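Seeing the "wash all your produce in vinegar" advice going around again and I have questions.

1/ The version on my feed says 3 parts water to 1 part vinegar, soak, rinse, and your fruit lasts for weeks. Weeks compared to what? No one shares the bowl they didn't soak.

2/ My sister-in-law Sylvie swears by it. She also buys half as many berries as she used to, so of course fewer go bad.

3/ Then there are the $34 produce boxes with the special vents. I bought the Liretti one in January. My grapes went wrinkly on the same schedule as ever.

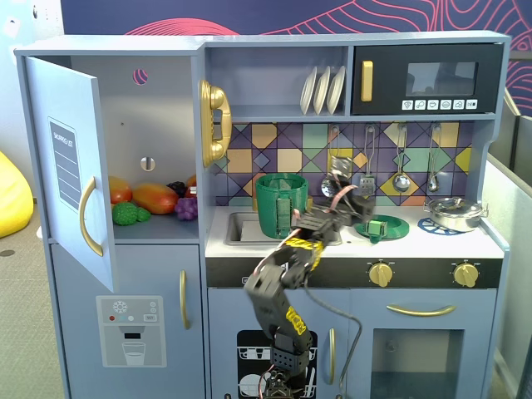

Grapes, mango, papaya, all on one shelf. Fridge goals.

4/ The charts telling you which fruit can't sit next to which fruit don't agree with each other. I've saved three. One says keep mangoes on the counter, one says fridge, one says "it depends."

5/ Halyna asked what I do instead. I buy less, I put the old stuff in front, and I eat the soft ones first. Not much of a product in that.

6/ If you've done a side by side, same store, same day, half soaked and half not, please post it. I'd love to be wrong. Before and after shots of one bowl don't count.

7/ And no, I don't want a discount code for the box.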